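Search this site Search Go

Section 5 – Setting up your Tidota cold brew tower

I've set up more of these towers than I care to admit, first at my own kitchen counter in Doltimcombe and then for pretty much everyone in my family. The printed sheet in the box is fine, but it skips the parts where people get stuck. So I'm going to walk you through it the way I'd do it if I were standing in your kitchen (with a cup already in my hand, ideally).

Before you start, wash everything that touches water or coffee. Warm water, a little dish soap, a soft sponge. The Skarmont valve can go in the sink but please keep it out of the dishwasher – the seal inside swells up and then it drips forever.

1. Put the frame on a level surface. I mean really level! Set a glass of water on the top plate and look at it from the side. If the water line leans, turn the rear feet until it doesn't.

2. Push the valve up through the hole in the water chamber, rubber washer on the inside, and tighten the nut by hand. No pliers.

3. Close the valve all the way, add a splash of water, and wait two minutes. If the underside stays dry, you're good to go.

CAUTION: Never pour hot water into the upper chamber. It's made for cold water and ice only.
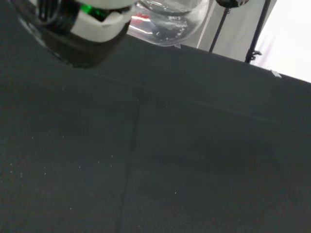

The grounds are where I see most people go wrong, so take your time with them. You want a medium-coarse grind, something like kosher salt, and you want it evenly damp before the first drop falls. Tip your coffee into a bowl first and stir in a few spoonfuls of cold water until it all looks the same color. A clear, rounded one like the bowl in the photo suits me, and glass or plastic are both fine for this. If there are pale dry patches on the bottom, stir again. Then spoon it into the brew chamber and give the side a gentle tap to settle it. Don't press down on it!

4. Wet a paper filter and lay it on top of the grounds. It spreads the drips out so they don't drill a hole in the middle.

5. Set the brew chamber in the middle ring and slide the carafe underneath.

6. Fill the upper chamber with cold water and ice. I go half and half in June, when my kitchen heats up by lunchtime, and use less ice the rest of the year.

7. Open the valve slowly until you get a steady drip, then count for one minute. My tower is happiest at 31 drops. Yours might want a touch more or less, and you'll find your spot after a batch or two.

NOTE: The drip slows down as the water level drops. Check on it every hour or so and open the valve a hair if it's lagging. I start mine at 7 in the morning and it's ready in the afternoon, so I just look at it whenever I wander past.

My neighbor Maeve Doherty runs hers overnight and never touches it, and her coffee comes out lovely, a bit stronger than mine. So if you're not the wandering-past type, try it her way and see what you think.

8. When the upper chamber is empty, close the valve and let the last of the coffee drain through. Give the carafe a swirl before you taste it, as the strongest stuff sits at the bottom.

Now for getting it out of the carafe and into bottles. Go slowly, leave the last spoonful of sludge behind, and write the day you made it on a piece of tape. I use the Nair swing-top bottles, but any clean bottle with a tight lid will do the job.

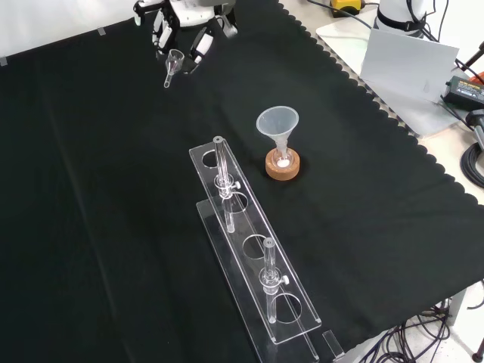 How long will the coffee keep once it's bottled?

Up to 96 hours in the fridge if you like it at its best. After that it starts to taste flat to me, and I pour what's left into ice cube trays and use the cubes in iced lattes.

CAUTION: Don't leave a finished batch out on the counter. Bottle it and get it into the fridge as soon as the dripping stops.

9. Rinse the brew chamber right away, before the grounds dry on. Run plain water through the valve with it wide open, then leave all the parts on a towel to air dry before you put the tower back together. Descaling the valve is covered in the next section.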